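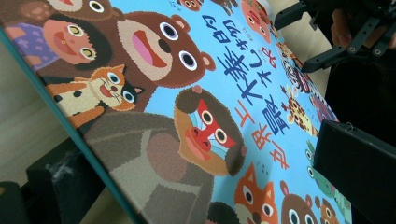 Home Reviews Workplace Archive About

Search this site Enter keywords Go

Review: the Folton book-handling set, after one winter in a returns room

Folton sells this as a package: one fixed arm that lifts books out of a tray and puts them on the sorting belt, and 2 hand-held grippers that staff use to show the arm how a job is done. We have had the set in the returns room at Illgate since December. We lend children's books to schools, a good share of them in Japanese and Chinese, and most are large picture books with glossy covers. I supervise the room and have used every part of the set myself.

The hand-held gripper is the part the staff deal with most. You hold it, squeeze, and pick up a book as you want the arm to do it. A job needs repeating many times before the arm is any use at it. Folton's manual suggests 102 goes for each kind of book. We did 208 for the large picture books, spread over several mornings, and the arm still drops thin paperbacks more often than I would like. Hardbacks it handles well.

Glossy covers were the main worry. The fingers are flat, and if you come at a big book from the wrong side it swings on you. Genalyn Tan worked out that you get a steadier hold by lifting one corner first and then closing on the side. The arm now does the same. It marks covers less than I expected, though we have had two creased corners that I put down to the arm and one that I know was me.

The effect on the work is mixed. Before, two people stood at the trays for most of the morning, bending and lifting. One person can now watch the arm and deal with what it refuses. Agnes Skinner, whose wrist had been bad for a year, says the lifting was what did it and she is glad to be shot of it. Against that, squeezing the hand gripper for long stretches is hard on the thumb. We set a limit of 12 minutes at a time after the first week and I would advise any other workplace to do the same from the start.

Usman Bukhari raised a point that Folton's sales material leaves out. The people showing the arm what to do are the people whose hours it could replace. He wanted it in writing that no posts would go as a result. We got that for this year. It took four meetings and it should have been settled before the boxes were opened. No one has lost hours so far, but the returns job that came up in the spring was changed to a cataloguing job, so there is one fewer post on the trays.

Cataloguing has gained from it. Yanling Du reads both languages and used to spend half her day on the trays like everyone else. She is now clearing a backlog of titles that had been shelved by size because the labels were never done. The arm is no help with that. It doesn't read a cover and will put a book on the belt upside down if that's how it found it.

Noise is low, a hum and a click. The charging dock is poor. It holds both grippers but the left-hand slot needs a firm push, and one of ours was flat three mornings running before we noticed. Support from Folton was polite and slow — five working days for a replacement screw. The settings menu is plain enough, but the text is small and there is no way to make it bigger.

Our Geltasville branch looked at the Ye sorter instead, which is cheaper and has no arm. Weidong Ren runs the room there and reports that it is quicker with paperbacks, but somebody still has to load it by hand.

Good: takes the lifting away, gentle with hardbacks, staff can teach it without an engineer.
Less good: thumb strain, weak on thin books, slow parts service, that dock.

Worth having if you handle a lot of heavy or large books. Agree the staffing terms first. For a room that mostly sees paperbacks I would wait for the next version.

Contact us | Copyright Workplace Reviews, all rights reserved | Back to top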